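Print this page | E-mail this article

We use cookies to remember your preferences and measure traffic. By continuing to read you accept our use of cookies.

Review: Rornura two-section worktable, grey-beige matte top

The Rornura is a large worktable sold flat, with a top made in two sections that meet along a lengthwise joint. It is aimed at people who need one big surface for weighing, portioning, sorting or packing and cannot get a single slab that size up the stairs. I paid full price for mine at the Nirkemau outlet. The price was 600 plus delivery, and the matte grey-beige was the only finish in stock.

Assembly

The kit arrives in 3 cartons. The hardware bag holds 23 fasteners, all of them used, with no spares. Two people are needed to turn the table upright, and the instruction sheet says so on its last page, after the step where you would want to know it. Total assembly time was 109 minutes, including a second pass on the leg bolts. The first pass left a slight rock at one corner that went away once the frame was loosened, leveled and tightened again in the diagonal order printed on the sheet.

The two top sections are drawn together by cam locks on the underside. Run them up evenly. If one end is closed fully before the other is started, the joint sets with a small step that can be felt with a fingernail. Mine had such a step on the first attempt and none on the second.

Surface

The matte finish is the main reason to consider this table. Under overhead light there is little glare, and pale material remains easy to see when it spills. Rolled oats are a fair test of this. They are light, they scatter, and they are close enough in tone to many countertops to disappear on them. On the Rornura they could be picked out from a standing position, though bran dust was harder to see and needed a damp cloth to find.
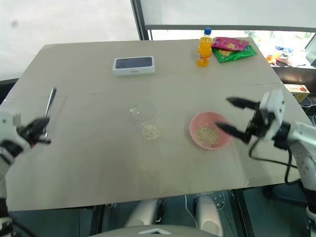 PROTTHORPE, January - The portioning trial used plain flakes, a round pink bowl and a clear glass cup, with the table otherwise kept mostly bare. Clear glass is difficult on a lot of work surfaces. Against this top the cup takes on the color of the table, and the rim is the part to look for. The flakes at the bottom help. Anyone setting up a station for glassware may prefer the darker finish in the catalog, which I have not tested.

The pink bowl has no such problem. It is the Mnguni mixing bowl, bought separately, and it has a smooth rim and sloping inner walls. The slope suits dry goods well enough, and a small quantity gathers in the base where a spoon can reach it. With a very small quantity the flakes tend to sit to one side, and the bowl has to be tilted to get the last of them. I would not buy the bowl for liquids, as it has no pouring lip.

Sliding resistance is moderate. The bowl stays put under light stirring with one hand and creeps under heavy stirring. The glass slides more easily than the bowl does. A thin silicone mat cures both, at the cost of covering the surface you paid for.

The joint

The seam is thin and visible. It crosses the top horizontally as you stand at the long side, and it divides the far part from the near part. For portioning work this is acceptable, and I ended up using it as a reference line: containers in front, supplies behind. For rolling dough or cutting fabric it would be a nuisance. Flakes dragged across it with the edge of a hand will lodge in it. A stiff dry brush clears them. A wet cloth makes paste and should be kept for afterward.

The maker offers a filler strip for the joint. I tried it and removed it. It sits slightly proud of the surface, and the edge of a scraper catches on it every time.

Cleaning and wear

Warm water and mild soap are sufficient for food residue. Metal utensils leave faint gray marks if dragged flat, and the marks come off with a melamine sponge. The same sponge used hard will polish the finish and leave a shiny patch, so test it near a corner first. A hot mug left no ring. Oil left a dark spot that took two washes to lift.

Faults

Depth is the other limitation. The far section is a long reach from a seated position, and small items placed there tend to stay there. The underside has no cable clips or rail, and the rear edge has no lip. The leveling feet have a short thread and will not compensate for a badly sloped floor.

Verdict

Recommended for dry portioning, sorting and packing. Not recommended for pastry or for use against a wall, where the rear edge cannot be reached to clean. If the outlet has the one-piece version and your doorway will take it, measure twice and buy that one.

Print this page | E-mail this article

Contact | Copyright, all rights reserved | Back to top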